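Cómo preparar y entregar obra sobre papel para una exposición colectiva

Guía para expositores de la Sala Irkotico
Texto revisado el 4 de noviembre de 2019

La presente guía recoge el procedimiento que deben seguir los artistas seleccionados para exponer acuarela, dibujo, grabado y técnicas afines en la Sala Irkotico. Sustituye a las hojas sueltas que se adjuntaban a la carta de admisión. Se recomienda leerla completa antes de encargar el enmarcado, dado que la mayor parte de las incidencias registradas en la recepción de obra tienen su origen en decisiones tomadas en esa fase.

Las indicaciones son válidas para las muestras colectivas de la temporada. Las exposiciones individuales se rigen por su propio acuerdo.

Antes de empezar

Compruebe que dispone de lo siguiente:

— Carta de admisión con el número de expediente.
— Medidas de la hoja y de la mancha, en centímetros, siempre alto por ancho.
— Cartón de montaje libre de ácido y de lignina.
— Cinta de papel japonés o papel engomado de conservación.
— Papel secante, plegadera y guantes de algodón o nitrilo.
— Papel glassine para la protección provisional.

No se aceptan obras fijadas con cinta adhesiva transparente, cinta de carrocero ni pegamento en barra. Estos adhesivos amarillean y, al cabo de unos años, resultan muy difíciles de retirar sin levantar fibra.

Paso primero. Examen de la hoja

Coloque la obra sobre una superficie limpia y obsérvela con luz rasante. Anote las ondulaciones, los puntos de oxidación, las dobleces y cualquier pérdida en los bordes. Haga una fotografía general del anverso y otra del reverso. Ambas imágenes se incorporarán al informe de estado, que firmarán el artista y la sala en el momento de la entrega.

Si la hoja presenta una ondulación ligera, puede dejarse entre secantes, bajo peso uniforme, durante varios días. No debe humedecerse una acuarela terminada para aplanarla, salvo que lo haga un restaurador. Los pigmentos que tiñen suelen resistir bien; los que se depositan en la superficie pueden moverse con muy poca agua, y el cerco resultante no tiene arreglo.

En el caso del pastel y del carboncillo, el examen se realizará sin voltear la hoja.

Paso segundo. Montaje en paspartú

El paspartú cumple una función estética y otra de conservación, pues mantiene separado el papel del vidrio. La sala exige un grosor mínimo de 2 mm en el cartón de la ventana. Para obras con relieve, collage o papel de barba muy irregular se utilizará cartón de 3 mm o un separador perimetral.

Proceda del siguiente modo:

Corte la base y la ventana con las mismas dimensiones exteriores. Únalas por el lado superior, o por el izquierdo en formatos apaisados muy largos, con una tira continua de papel engomado, de manera que se abran como un libro.

Sitúe la obra sobre la base sin fijarla y baje la ventana. Corrija la posición hasta que los márgenes queden a su gusto. Muchos expositores prefieren dejar el margen inferior algo mayor que el superior; es una costumbre antigua y la sala no la impone.

Abra de nuevo la ventana y coloque un peso blando en el centro, con un papel limpio interpuesto. Prepare las charnelas de papel japonés en forma de T y adhiéralas únicamente al borde superior del reverso. La hoja tiene que colgar libre. El papel se dilata y se contrae con la humedad del ambiente, y si está sujeto por los cuatro lados acabará formando bolsas.

Deje secar las charnelas bajo secante antes de cerrar.

Paso tercero. Elección del marco

Para la muestra colectiva se admiten molduras de madera o de aluminio, en blanco, negro o tono natural. La anchura frontal de la moldura no superará los 3 cm. La limitación obedece al criterio de montaje, que dispone las obras a poca distancia unas de otras, y no supone un juicio sobre el gusto de cada autor.

El frente será de vidrio o de metacrilato. Conviene recordar que el metacrilato acumula carga electrostática y no debe emplearse con pastel, carboncillo ni otros materiales pulverulentos. Para acuarela y tinta se aconseja un frente con filtro ultravioleta, en especial si la obra ha de permanecer colgada durante toda la temporada.

Quedan excluidos los marcos de pinza sin moldura, por el riesgo que presentan en el traslado.

La trasera se cerrará con cartón de conservación y se sellará en todo el perímetro con cinta de papel. No utilice grapas que asomen por los lados. En las esquinas inferiores del reverso se pondrán dos topes de fieltro o silicona que permitan el paso del aire entre el marco y la pared.

Paso cuarto. Sistema de colgado

La sala cuelga con varilla y gancho regulable. Cada marco debe llevar dos hembrillas planas atornilladas a la moldura, a la misma altura, en el tercio superior. No se admite el hilo de nailon ni el cordel. Tampoco debe entregarse la obra con una única hembrilla central, aunque el peso sea escaso: el cuadro gira con la vibración del suelo y hay que enderezarlo a diario.

Las piezas cuyo peso supere los 11 kg requieren aviso previo por escrito, a fin de reservar un punto de anclaje adecuado.

Paso quinto. Identificación

En el reverso, en la esquina superior izquierda, se adherirá la etiqueta que acompaña a la carta de admisión. Deberá cumplimentarse con letra de imprenta y contendrá autor, título, técnica, año, medidas sin marco, medidas con marco y valor a efectos de seguro.

La técnica se describirá con precisión suficiente. Las expresiones «técnica mixta» y «obra sobre papel» no bastan para la cartela. Escriba, por ejemplo, «acuarela y lápiz de grafito sobre papel de algodón». Si la obra forma parte de una edición, indique el número de ejemplar y el total de la tirada.

El título se reproducirá en la cartela y en el catálogo tal como figure en la etiqueta, con sus mayúsculas y su puntuación. Una vez enviado el catálogo a imprenta no se atenderán cambios.

Paso sexto. Embalaje

Proteja las esquinas con cantoneras de cartón. Si el frente es de vidrio, aplique sobre él una retícula de cinta de baja adherencia, que retendrá los fragmentos en caso de rotura; si es de metacrilato, omita la cinta y emplee una lámina de espuma fina. Envuelva después el conjunto en plástico de burbujas, con las burbujas hacia fuera. La cara lisa debe quedar en contacto con el marco, para evitar marcas en los barnices.

Las obras viajarán siempre en posición vertical. Cuando se entreguen varias en una misma caja, se enfrentarán anverso con anverso y reverso con reverso, con una plancha de cartón entre cada par.

El embalaje se conserva en el almacén de la calle Lesetti hasta la clausura y se reutiliza en la devolución. Márquelo por fuera con su número de expediente. Las cajas sin marcar se reciclan al terminar el montaje.

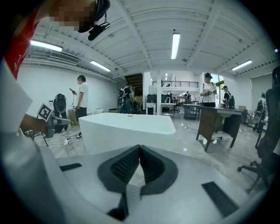
Una expositora planteó, por escrito, si era posible entregar la acuarela sin enmarcar y alquilar el marco a la propia sala, como se hacía en Grillow, y añadía que el coste del enmarcado le resultaba más gravoso que la cuota de participación. La respuesta es afirmativa en parte. La sala dispone de un fondo de marcos de aluminio en formatos normalizados, que se ceden sin cargo por riguroso orden de petición. La obra debe llegar, en todo caso, montada en paspartú conforme al paso segundo, y las medidas exteriores del cartón han de coincidir exactamente con las del marco solicitado. La solicitud se presenta junto con la aceptación de la carta de admisión. Agotado el fondo, no se abre lista de espera.

Paso séptimo. Entrega y recepción

La entrega se realiza por la puerta de servicio, con cita previa. En el acto se desembala la obra, se coteja con el informe de estado y se extiende un resguardo numerado. Conserve el resguardo, pues será necesario para la retirada. Si acude otra persona en su lugar, deberá presentar autorización firmada.

Quienes envíen la obra por transporte contratarán el servicio a su cargo, tanto de ida como de vuelta. La empresa Sandhu efectúa la recogida conjunta para los expositores de fuera de la ciudad que así lo indiquen en la ficha de aceptación; las condiciones se remiten aparte.

La sala podrá rechazar en recepción las obras que no correspondan a la imagen seleccionada, las que presenten moho o insectos activos y las que carezcan de un sistema de colgado seguro. En este último supuesto se concederá al autor la posibilidad de subsanar el defecto antes del montaje.

Obras donadas a la subasta benéfica

Los artistas que destinen una pieza a la subasta de julio marcarán la casilla correspondiente de la etiqueta y consignarán el precio de salida. En la última convocatoria se tramitaron 176 lotes, y varios hubieron de retirarse por falta de este dato. El autor puede donar la totalidad del importe o una parte, que expresará en porcentaje.

Las piezas donadas se someten a los mismos requisitos de montaje y enmarcado. Si el lote no alcanza el precio de salida, se devuelve al autor junto con el resto de su obra, salvo que haya autorizado por escrito una segunda puja.

Retirada

La obra se retira en los días señalados en el resguardo, una vez clausurada la muestra. Antes de firmar la salida, revise el frente, las esquinas y la trasera, y haga constar cualquier observación en el propio documento. Las reclamaciones posteriores a la firma se remiten a la aseguradora, acompañadas del informe de estado inicial y de sus dos fotografías.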